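**Planner update, December 2020**

The grasp planner behind Wemora got its second release this month. The main change is how it picks the order of items in a mixed box. The old version scored each item alone and went for the easiest grasp first, which often left something pinned underneath. The new one builds a small graph of what rests on what and plans 3 picks ahead.
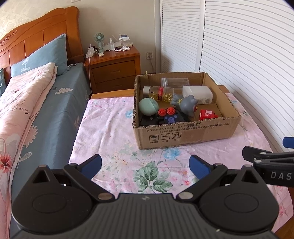
*Joravham Santoso*

An open carton with a clear jar, bottles lying on their sides and toys between them is the sort of load we tune against. Clear plastic is still the weak spot. Depth drops out on it, so the perception node now fills the gap from the color outline and marks the result as low trust. The planner leaves those items until last unless they block something.

Planning time is capped at 200 milliseconds per pick. If the search runs over, it returns the best plan so far — the old build just threw an error. The replay tool can also load 4 logs side by side now.

Sultbridge users should rebuild their config files before updating, as the jaw width setting has moved to the gripper section.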